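How to Paint an Old Sideboard in More Than One Color

Updated July 30, 2025
By Eugeniusz Baran

A sideboard with mismatched drawer fronts is easier to paint than one that has to look the same all over. Small differences in sheen don't show, and you can stop at the end of any drawer and pick the job up the next evening. I did my first one in May, on a piece that came out of a house in Lallisville built in 1852, and most of what follows comes from that job and the two after it.

What you need

Wood cleaner or sugar soap
Sandpaper, 120 and 220 grit
Wood filler and a putty knife
Bonding primer, one quart
Sample pots or half pints of each color
A 4 inch foam roller and a 2 inch angled brush
Painter's tape
Clear water-based topcoat, satin

Pick the colors first

Choose the top before anything else. It is the largest flat surface and the one you see from across the room. Then pick one dark color and use it twice, once among the drawers and once on a door, so the two rows look related. Leave at least one door as bare wood if the grain is any good. Pencil your choices on a piece of paper and tape it to the wall where you will be working.

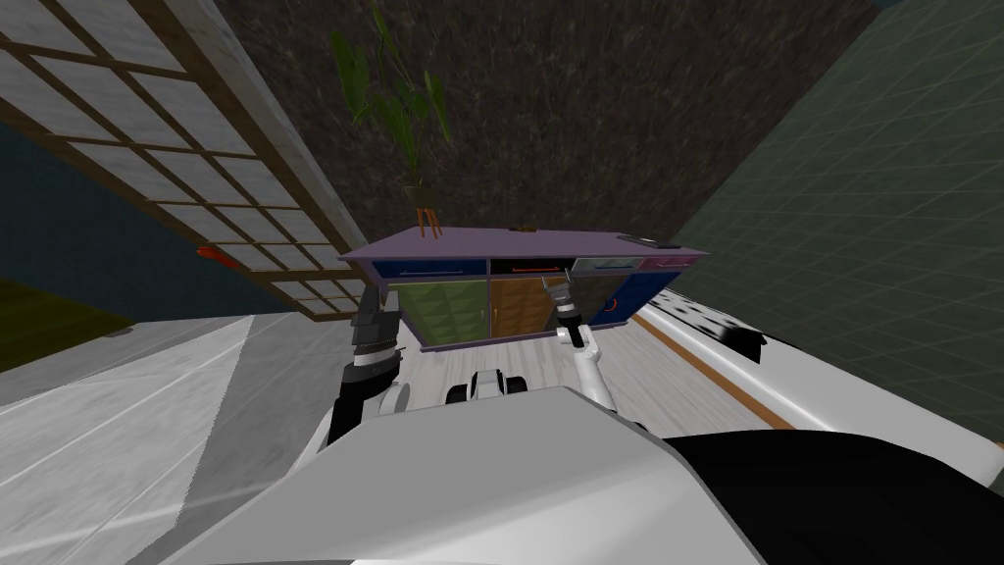 A purple top over mixed drawer colors, with the center door in wood grain.

Take it apart

Pull out all the drawers and number them on the back with pencil. Old drawers are rarely the same size even when they look it, and a drawer in the wrong slot will rub. Take off the doors, handles and hinges. Put the screws for each door in a separate envelope and write the door's position on it. If a hinge screw spins without coming out, press a flat screwdriver under the hinge leaf while you turn.

Clean and sand

Wash every surface that will be painted, including the edges, and let it dry overnight. Furniture polish is the usual cause of paint that peels in sheets. Fill dents and any old handle holes you won't use again. When the filler is hard, sand with 120 grit until the shine is gone. You don't need to reach bare wood. Wipe off the dust with a damp cloth.

If the finish might be older than the late 1970s, test it for lead before you sand. Test kits are sold at most hardware stores.

Prime

Roll on one thin coat of primer and brush it into the corners. Dark stain may bleed through as yellow or brown patches. If it does, spot those areas with a shellac primer and let them dry before you go on. Sand the primed surfaces lightly with 220 grit.

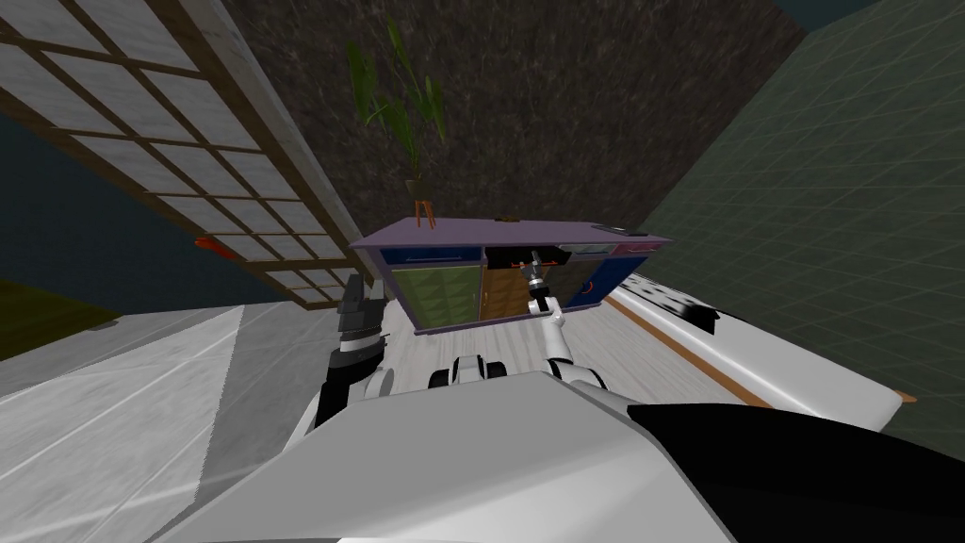 Lay the drawers on their backs with the fronts facing up, so the paint levels out and doesn't run. Do all the pieces in one color before opening the next pot. Two thin coats cover better than one thick one, but strong reds and yellows may want 3. Wait four hours between coats, longer in damp weather. Don't paint the drawer sides or the runners.

For the body of the cabinet, tape off the top and paint the rails first. Pull the tape while the last coat is still a little soft, at a low angle, and it will leave a clean line.

Topcoat and hardware

Give the top two coats of clear satin and everything else one. I used Gremley satin on the last piece and have no complaints about it. Let the whole thing sit for nearly a week before you put the doors back on, and don't set anything heavy on the top for two more.

Handles can be changed or painted. If you buy new ones, measure between the screw holes center to center and take the old handle with you to the store. Rub a candle along the drawer runners before you slide the drawers back in.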